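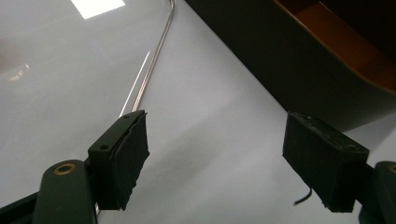 ## Unit 6: Surface and Glare

Reading: Tejada, chapter on work surfaces. Bring your notes from the Clirkville library visit.

- **Matte surfaces** scatter light in many directions. Pale ones brighten a room without a sharp reflection.
- **Gloss surfaces** send light back at one angle – move your head and the bright spot moves too.
- **Contrast** matters as much as brightness. A dark object on a pale desktop is easy to find; white paper on the same desktop is not.

### Exercise

Pick one desk at home. Sketch where the lamp, window and chair are, then mark any glare at 6 p.m. Write 100 words on what you would move. Hand in to Yiran Dong by the end of May.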